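Speaker notes: Selling by the Piece in a Small Hardware Store
Talk for the independent retailers' meetup, Tramiston, June
Slot is 9:30, right after coffee

Opening

Thank them for coming in early. Say where I work: hardware store in Grilport, one floor, one register most of the day, two on busy mornings. Say that I am going to talk about open stock, meaning screws, hooks, cord, dowels and anything else a customer can buy one of. I won't cover online sales. There is a separate session on that after lunch.

Ask for a show of hands: who still sells fasteners loose? Who stopped in the last few years? Wait for the hands. Ask one person from the second group why they stopped. The usual answer is shrinkage or time at the register. Either one leads into the next part.

Where we started

When I took over ordering we carried 562 loose items. Almost all of them had come from one supplier, Monti, and the drawers had been set up by whoever was on shift when the boxes arrived. Metric was mixed in with inch sizes. Three drawers had the same label. Customers would bring a handful of bolts to the counter and we would look each one up in a binder.

Pause here. People tend to laugh about the binder. Let them.

What we changed first was the labels, and we did it before buying anything new. Each drawer got a short number and the price in large type. The customer writes the number on a paper bag. The cashier types it in. That took the average loose-goods sale from several minutes to under one.

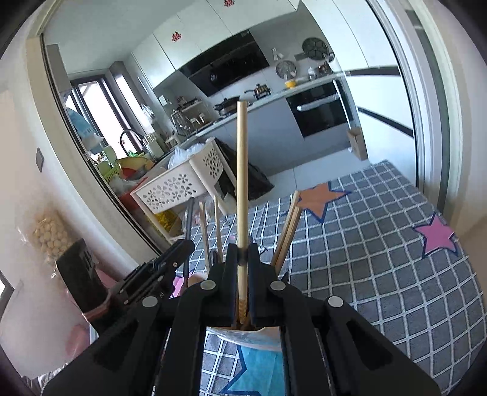
The second change was grouping by job. We used to shelve by material, the way the catalog does. A person hanging a shelf had to visit four places in the store. Now the anchors, the screws that fit them and the right drill bits are within reach of each other. Yes, this means some items live in two places. Expect your inventory software to complain. Ours does, and we keep a second bin code for those items.

Prices

Go slowly through this part, it gets the most questions.

We round everything loose to the nearest nickel. Nothing loose sells for less than 10 cents. A washer at two cents costs more to ring up than it brings in. I was worried about complaints and there were very few. One regular pointed out that he could get a box of a hundred for less per piece — he was right, and he bought the box.

Long goods are priced per piece at a standard length, with a flat fee for cutting. First two cuts are free. Before that we cut for free without a limit, and on Saturdays — strike that, say "on busy mornings" — one employee did little else.

What it brought in

Last year the loose drawers accounted for 2713 separate sales. The margin is good but the totals are small, and I want to be clear about that. The reason to keep the drawers is what else ends up on the receipt. A customer who comes in for one hook often leaves with paint.

Mistakes

We bought a counting scale from Prornen and used it for a month. It works fine for nails sold by the pound. For mixed bags it was slower than counting by hand. It now sits in the back and comes out for inventory.

We also cut too deep the first time. I dropped every item that hadn't sold in 8 months, and that included storm window clips, which sell only in the fall. Check a full year before you drop anything.

Close

Handout is on the back table: the label template and the bin code list. Take questions until 10:15. If somebody asks about keys, we do cut them, but the machine is leased and I don't have the numbers with me.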